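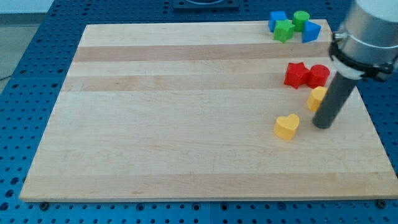 Vallejo, Wednesday, April 9, 2025

The Cusora workshop opened its doors for the afternoon and I went along with Annunziata Palumbo, who buys play materials for two nurseries and wanted to see how the sorting sets are put together. Entry was free but you had to book.

We were met by Yen-ting Shih. She took us through the timber store first, where the maple is kept in racks by width. The firm bought 3,457 boards' worth of strip last year and expects to use more this time. Then the gluing room, which smelled strongly and was too loud for questions.

The part I liked best was the bench with the blue perforated metal top. The maple board on it is made up of long strips, mostly pale cream, with two slightly darker bands running across. Small coloured shapes go with it, eight on the board when we looked, among them a blue cube and a green cylinder. The wood has a matt look that Annunziata preferred to the shiny sets she has now.

She asked about the smallest order. It is 200 sets, too many for her, but Maltero takes part orders and Yen-ting wrote down the contact. Delivery would be in September.

Tea was in the canteen upstairs. The stairs are steep and there is no lift, so ring ahead if that matters to you. Parking is behind the building, on the left past the gate.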